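Rim brakes are still enough for most of us

I have ridden the same steel road bike for 10 years. It has rim brakes, and every time I take it to the shop in Etdale someone asks when I plan to move to discs. I don't plan to.

Disc brakes stop better in the rain. I have no argument with that. Ayanda Jacobs rides hers to work over Zelside hill in all weather, and if I had her commute I would want them too. But most of my miles are on dry roads, on weekends, at a pace that would not impress anyone. A set of pads costs me very little and takes five minutes to change at home.
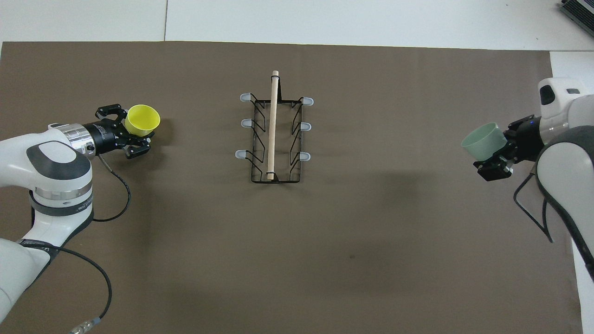
The last new bike I looked at seriously was priced at $1395. It was a decent bike. It was also heavier than mine, and the hoses ran through the headset, so swapping a stem would mean a trip to the shop and probably a bleed. Steinar Vídalín, who did my wheels, told me he now spends more time on brake rub than on anything else.

What bothers me is the parts supply. Good rims with a proper brake track are getting hard to find, and I have started keeping a spare pair in the closet. Riders with perfectly sound frames are being pushed toward a whole new bike – frame, fork, wheels, the lot – when all they need is a rim.

Kastriot Popescu says I will change my mind after one wet descent. I have done plenty of wet descents. I brake earlier and go slower.

If you are buying new, get discs, as you won't have much choice anyway. If you already own a good rim brake bike, put fresh pads and cables on it and keep riding.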